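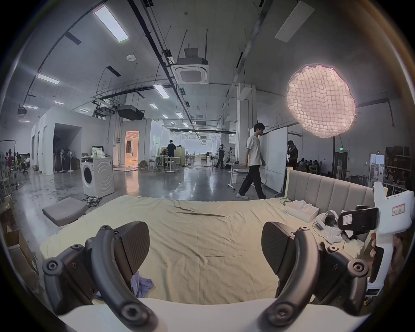 Sábana beige arrugada y cabecero tapizado.

Gemología aplicada I
Tema 9. Dureza, tenacidad y estabilidad de las gemas

1. Alcance del tema

La durabilidad de una gema depende de tres propiedades que conviene tratar por separado: dureza, tenacidad y estabilidad. En el comercio se emplea a menudo el término «dureza» para las tres, lo que conduce a errores de engaste, de limpieza y de tasación. En este tema se trabaja con material natural sin tratar; los rellenos de fractura se mencionan solo cuando modifican el comportamiento de la pieza.

2. Dureza

Resistencia de una superficie lisa a ser rayada. Se expresa en la escala de Mohs, que es ordinal: indica qué mineral raya a cuál, sin informar de la magnitud de la diferencia. El corindón (rubí, zafiro) ocupa el 9 y el topacio el 8. La distancia entre el corindón y el diamante es muy superior, en dureza absoluta, a la que separa el topacio del corindón.

El polvo ambiental contiene partículas de cuarzo. Toda gema de dureza inferior a la del cuarzo pierde pulido con el uso y con el frotado en seco. El desgaste se localiza primero en las aristas entre facetas de la corona y después en la tabla.

La dureza puede variar con la dirección cristalográfica. El caso más conocido es la cianita, con valores claramente distintos según se mida en paralelo o en perpendicular al eje de alargamiento del cristal.

El ensayo de rayado no se aplica a piedras talladas. En las prácticas se usará exclusivamente sobre material en bruto del lote Zellby, en una zona no visible y con lupa. 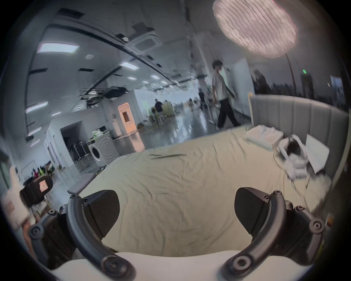

3. Tenacidad

Resistencia a la rotura, al astillado y a la fisuración. No guarda relación directa con la dureza. La jadeíta y la nefrita, de dureza moderada, presentan una tenacidad excepcional por su estructura de fibras o granos entrelazados. El diamante, con la dureza máxima, puede partirse por un golpe en la dirección adecuada.

Factores que reducen la tenacidad:

a) Exfoliación. Rotura según planos de enlace débil. Perfecta y basal en el topacio; perfecta y octaédrica en el diamante y la fluorita.
b) Partición. Rotura según planos de macla o de exsolución. Se observa en algunos corindones.
c) Inclusiones y fracturas abiertas a la superficie.
d) Geometría de la talla. Filetín demasiado fino, puntas sin proteger en tallas marquesa, pera o princesa.

En el topacio el tallador evita que una faceta quede exactamente paralela al plano de exfoliación, porque el pulido de esa cara resulta muy difícil. Una inclinación de pocos grados es suficiente.

4. Estabilidad

Resistencia a los agentes térmicos, químicos y luminosos, así como a los cambios de humedad.

4.1. Calor. El choque térmico propaga fracturas previas. El taller debe desmontar las piedras sensibles antes de soldar. El ópalo puede cuartearse por pérdida de agua y la tanzanita se fractura con cambios bruscos de temperatura.

4.2. Luz. Ciertas kunzitas y algunos topacios pardos se decoloran con la exposición prolongada. La amatista puede aclararse.

4.3. Agentes químicos. Las perlas, el coral y la malaquita son carbonatos total o parcialmente, y los ácidos débiles los atacan, incluidos los del sudor y los de ciertos cosméticos. La turquesa porosa absorbe grasas y cambia de tono.

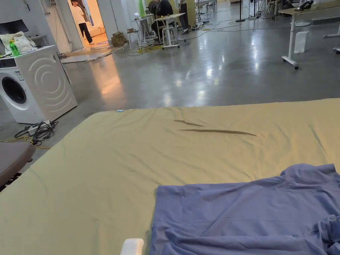 Departamento de Gemología y Tasación · Escuela Técnica Ursu

5. Métodos de limpieza

Agua tibia, jabón neutro y cepillo blando: procedimiento por defecto para gemas no porosas y sin rellenos. En perlas enfiladas se emplea solo un paño ligeramente húmedo, sin sumergir el hilo.

Ultrasonidos: admisible en diamante, rubí y zafiro sin fracturas ni rellenos. Excluido en topacio, tanzanita, ópalo y gemas orgánicas. La cubeta Satent del laboratorio carece de regulación de potencia y no se usará con piedras sin identificar.

Vapor: mismas restricciones, con especial atención al choque térmico.

6. Almacenamiento

Cada piedra se guarda en sobre o compartimento propio. Una bandeja Flala admite hasta 77 piedras sueltas; las de dureza distinta no comparten hueco. El ópalo y las perlas no se depositan durante periodos largos en cajas fuertes con desecante.

7. Práctica

Material: colección de referencia del departamento, numerada de 1 a 109. Cada alumno recibe una bandeja y cumplimenta para cada piedra los campos siguientes: especie y variedad, dureza tabulada, exfoliación, fracturas visibles con lupa, tratamiento conocido, método de limpieza autorizado, tipo de engaste recomendado.

Las fichas sin número de colección no se corrigen. La entrega se realiza en la secretaría del departamento antes de las vacaciones de agosto.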